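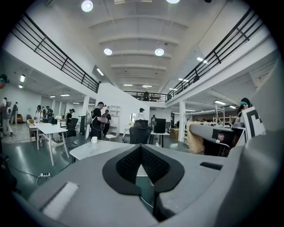
Moving from a shared open room to a closed office – how do we work out what we need?

Posted in: Workplaces and Small Business

We are a group of 35 people who have been in one big open room for six years. The lease is up in April and the landlord has offered us two options. We can stay where we are at the same rent, or we can take a unit on the second floor of the Civberg building, where the space is already divided into small offices with doors. The second unit is 2,000 square feet smaller but costs $700 a month less.

Opinion here is split. The people who spend most of the day on the phone want doors. The people who do hands-on work want to stay where they are, as they need floor space and they like being able to call across to each other. I am somewhere in the middle. I find the noise tiring after lunch but I can live with it.

What I would like to know is how other people made this decision. Did you measure anything first, or did you just take a vote? And if you stayed in an open room, what did you do about noise that made a real difference? We have hard floors and a lot of bare wall. We tried a quiet hours rule once and it lasted until the second Tuesday.

I should add that we can't build anything permanent. The lease says no fixing to the ceiling and no new walls. Freestanding things are fine.

– erero_office

Gudrun Nygård

I ran the move for my last employer, Nyberg, and we went the opposite way, from closed rooms to an open floor. Most of the work is the same in either direction.

Don't start with a vote. People vote on the last bad day they had. Start with a two-week log. Put a sheet of paper by each group of desks and ask people to write down the time whenever they had to stop what they were doing on account of noise, and what the noise was. One line each time. Don't ask for names.

When we did this, I expected the complaints to be spread evenly over the day and over the room. They were not. Nearly all of them came from two places. One was the desks next to the kitchen door, and the other was a table where people gathered to talk before meetings. The phone calls that everyone complained about in general hardly showed up on the sheets at all. If we had gone by opinion, we would have spent the whole budget on phone booths.

Then look at how the space gets used. Walk through it at the same three times every day, say 10:00, 1:30 and 4:00, and mark on a floor plan where people are sitting and standing. You will probably find that some desks are hardly used and one corner is always crowded. A unit that is 2,000 square feet smaller may be fine if that much of your present room is only a walkway. It may be a serious problem if your hands-on people spread out over all of it in the afternoon.

On noise in an open room with hard floors, these are the things that worked for us, in order of how much they helped:

Moving the noisy things. The printer, the coffee machine and the meeting table all went to the same end of the room. This cost nothing except a Saturday and one extension cord that had to be replaced with a proper outlet.

Soft material on the floor. We put down large rugs with a felt pad under them. Carpet tile is easier to clean, but check that you can lay it without glue under your lease. Don't put rugs where carts or anything else on wheels has to pass. They wrinkle up and people trip on the edges.

Freestanding panels, at least five feet tall. The short ones that sit on a desk look nice and block your view of the person across from you, but they do very little for sound. Put the tall ones close to the source of the noise, or close to the listener. Halfway between is the worst place for them.

Bookcases with things in them. A full bookcase against a bare wall breaks up the echo. An empty one doesn't do much.

We also bought a machine that plays a steady hushing sound. Half the room liked it and the other half asked for it to be turned off, so it went in a closet.

Before you sign for the second unit, go and stand in it with someone talking in the next room with the door shut. Small offices that were put in after the building was finished often have walls that stop at the dropped ceiling, and the sound goes straight over the top. You would be giving up the floor space and still hearing every call. Lift a ceiling tile near a wall if they will let you and see how high the wall goes.

Also ask about the air. When a big space is divided up, the vents are not always moved to match. One of our old rooms had two vents and the one beside it had none. Ask where the thermostat is, and which rooms it controls.

The $700 a month is worth having, but put the cost of the move against it. Movers, phone and internet setup, new keys, and two or three days when not much gets done. Divide that by 700 and you have the number of months before you are ahead. If it comes out longer than half your lease term, I would stay put and spend a bit on panels.

pultivura

we stayed open and gave everybody headphones. it was fine. some people don't like wearing them all day though

second_floor_dan

Agree with most of what Gudrun wrote, especially the part about the ceiling. Ours stopped at the tiles and we found out in the first week.

One thing I would add is that you may not have to choose between the two exactly as offered. If the landlord has an empty unit upstairs, then the landlord wants it filled. We asked for two small rooms on the floor above in addition to our open room, on a month-to-month basis, and the answer was yes. The people with long calls book a room when they need one. It costs us more than staying as we were, but a lot less than the move would have.

Get it in writing that the extra rooms can be handed back with a month's notice. Ours also left out who pays for cleaning, and we argued about it for most of the summer.

I don't agree about the rugs. We had them for a year and they were filthy by spring. Hanging fabric on a freestanding clothes rack did the same job for us and you can take it down and wash it. It isn't pretty. For the panels, look for a used office furniture dealer before you buy new. Ours delivered on a weekday only, so ask about that, and measure your elevator.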